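Plusden Grid for Delphi and Lazarus

A grid and list component set by Normand Gagnon, with help from Laurier Bélanger and Tyra Lindholm
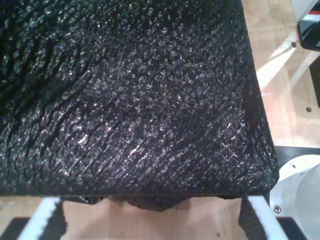

Plusden Grid is a set of components for showing tables of data in desktop programs written with Delphi or Lazarus. It started as a single unit in an order entry program I wrote at Hutchins, and over the years I kept copying it from one job to the next, fixing a little thing each time, until Laurier talked me into cleaning it up and putting it out where other people could use it. The first thing most people do after dropping a grid on a form is change how it looks, and I'm no different, so there is a cell painter that will fill the background from any bitmap you hand it. Black textured fabric with a crinkled surface and lots of tiny bright glints is a good hard test for that painter, as all those little white and silvery points turn to mush very quickly if the scaling is done badly. If your text gets lost on top of something that busy, set BackdropFade to a higher value and the pattern will sink back behind the letters.

What you get

There are four components in the package. TPlusGrid is the main one and probably the one you came for. TPlusList is a lighter version with a single column, handy for side panels and pick lists. TPlusHeader can be used by itself if you want sortable, draggable headings over something you paint on your own. TPlusFilterBar sits above a grid and gives your users a box to type in under each heading.

All the source code is included, and so is the source for the demo programs. I learned most of what I know by reading other people's units, so please do poke around in there! Some of the older parts are a bit crusty (PlusSort.pas in particular has comments in two languages and a few of them argue with each other), but everything compiles without warnings on the versions I use.

Which versions it works with

I build and test with Delphi 7, Delphi XE8 and Delphi 10.2 Tokyo on Windows. Tyra looks after the Lazarus side and tests on Windows and Linux. It is a VCL and LCL package only. People write to ask about FireMonkey now and then, and I wish I had a happier answer, but the painting code leans on the ordinary canvas all the way down and moving it would mean starting over.

If you are on a Delphi version between those and it works for you, drop me a line and I'll add it to the list.

Installing in Delphi

Unpack the archive somewhere that won't move. Open PlusGridGroup.groupproj from the folder for your version, or PlusGrid.bpg for Delphi 7. Compile the runtime package first, then right-click the design package and choose Install. Add the Source folder to your library path, and remember to do it for both 32-bit and 64-bit if you build for both. The components show up on a palette page named Plusden.

Installing in Lazarus

Open plusgrid_lcl.lpk, press Compile, then Use and Install. Lazarus will ask to rebuild itself. Say yes and go pour yourself a coffee.

A small start

This fills a grid from a string list, with tabs between the columns:

PlusGrid1.BeginLoad;
try
 PlusGrid1.LoadFromStrings(MyList, #9);
finally
 PlusGrid1.EndLoad;
end;

Please do use BeginLoad and EndLoad. Without them the grid repaints after every row, and with 2,000 rows your users will notice. For very large tables, use virtual mode instead: set RowCount, answer the OnGetCell event, and the grid will only ask for the rows it is about to paint.

Sorting and filtering

Clicking a heading sorts by that column, and clicking again turns the order around. Hold Shift and click to add a second column to the sort. The default is a plain text compare, so numbers held as text will come out in the wrong order unless you set SortKind to skNumber for that column. Murray Bergeron sent in the date compare, and it follows the regional settings on the machine – if you need one fixed format everywhere, write your own in OnCompare.

The filter bar waits a moment after the last key before it does anything. The wait is in FilterDelay. Some folks like it snappy and set it to zero, and on small tables that's perfectly fine.

The sample data

The Demo folder holds a file named parts.txt with 3,787 rows of made-up hardware parts: a part code, a name, a bin, a price and a date. Rüdiger Wendt wrote the little generator that made it, and that is in the same folder if you'd like a bigger file. The text is UTF-8 with accents sprinkled through the names, so Delphi 7 users will see odd letters in the demo. Feel free to reuse the file in your own tests.

Things that don't work yet

Right-to-left text paints, but the headings don't line up with the columns under them. Merged cells can't be edited in place. Column widths saved on a high-DPI screen come back too wide on a normal one, and I have a half-finished fix for that which I'm not ready to hand out. On Linux with GTK2, the mouse wheel scrolls one row at a time no matter what WheelRows says. Backdrop bitmaps are stretched across the whole grid; tiling is written but switched off until Tyra and I agree on what should happen to the fixed columns.

Changes in this release, 19 August 2018

Added TPlusFilterBar.FilterDelay.
Added BackdropFade to the cell painter.
Fixed a crash when the last visible column was hidden during a drag.
Fixed Ctrl+C leaving out the final row of a selection.
Export to CSV now puts quotes around fields that hold a line break.
The Gavilley theme has been renamed Slate. Old form files still load.

License

Free for personal programs and for open source work of any kind. If you sell a program that uses it, or use it inside a company, please buy a license through Itico, who kindly handle the orders for me. It costs 40 dollars for each developer, one time, with no yearly renewal, and there is nothing to pay on the programs you ship. You may change the source as you like, but please leave the names at the top of each unit.

Getting help

Write to me through the contact form on the download page, and tell me your compiler version and what the grid was doing when things went sour. A tiny project that shows the trouble is worth more to me than a long letter, though I enjoy the long letters too. I have a day job, so an answer may take a week or so. Lazarus questions go faster if you put Tyra's name in the subject line.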